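Stellenanzeige: Techniker (m/w/d) für Betreuung und Instandhaltung einer Roboterzelle

Standort Listdale, Vollzeit oder 29 Stunden pro Woche

Die Sartori Prüftechnik betreibt in Listdale eine Roboterzelle, an der Greifabläufe für Kunden erprobt werden. Die Zelle heißt intern Mivholm und besteht aus einem Arm mit Greifer, einem Arbeitstisch und einem vollständigen Simulationsmodell. Neue Abläufe werden zuerst im Modell gefahren und danach an der Zelle. Für die technische Betreuung suchen wir ab September eine Person, die beides in Ordnung hält.
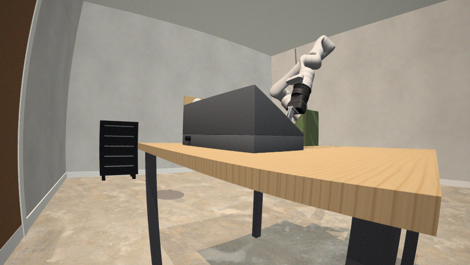

Ihr Arbeitsplatz ist die Zelle selbst und der Rechner daneben. Sie richten den Arm nach jedem Umbau neu ein, prüfen den Greifer und gleichen das Modell mit den gemessenen Lagen ab. Ein großer Teil der Arbeit betrifft Anfahrwege. Steht ein Kasten mit schräger Oberseite auf dem Tisch und der Arm kommt von hinten, so wie im Modell, müssen die Finger knapp über der Schräge geführt werden, ohne sie zu streifen. Solche Wege legen Sie fest, testen sie und schreiben sie so auf, dass die Spätschicht damit arbeiten kann.

Zu Ihren Aufgaben gehören außerdem:

Wartung des Arms nach Plan, alle 4000 Betriebsstunden mit Tausch der Verschleißteile
Wechsel und Justage der Greiferfinger
Nullpunktkontrolle jeden Montag vor Schichtbeginn
Fehlersuche an Verkabelung, Sensorik und Steuerung
Pflege der Kollisionskörper im Simulationsmodell
Führen des Zellenbuchs in Ekance, unserer Wartungssoftware

Nach einem Greiferwechsel fahren wir zuerst die Grundstellungen an, mit offenen Fingern und reduzierter Geschwindigkeit. Danach folgen 20 Probezyklen.

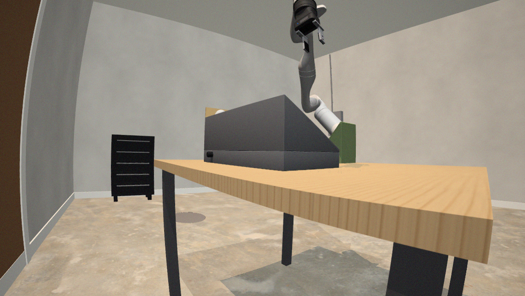
Erst wenn alle Zyklen ohne Abweichung durchgelaufen sind, wird die Zelle wieder freigegeben. Die Freigabe erteilen Sie nach der Einarbeitung selbst. Die Einarbeitung dauert sechs Monate und läuft an der Zelle, nicht im Schulungsraum.

Was Sie mitbringen sollten:

Abgeschlossene Ausbildung in Mechatronik, Elektrotechnik oder einem vergleichbaren Beruf
Erfahrung mit mindestens einer Robotersteuerung -- welcher Hersteller, ist zweitrangig
Sicherer Umgang mit Messmitteln und Schaltplänen
Deutsch in Wort und Schrift, Englisch zum Lesen von Handbüchern

Kenntnisse in einer Simulationsumgebung sind hilfreich, können aber auch bei uns erworben werden.

Wir bieten eine unbefristete Stelle, 29 Tage Urlaub und feste Arbeitszeiten ohne Nachtschicht. Rufbereitschaft fällt an einem Wochenende im Quartal an und wird gesondert vergütet.

Fragen zur Stelle beantwortet Tala Kassab, Leitung Zellentechnik. Ihre Bewerbung mit Lebenslauf und Zeugnissen reichen Sie bitte über das Formular auf dieser Seite ein -- ein Anschreiben ist nicht nötig. Geben Sie bitte den gewünschten Stundenumfang und den frühesten Eintrittstermin an.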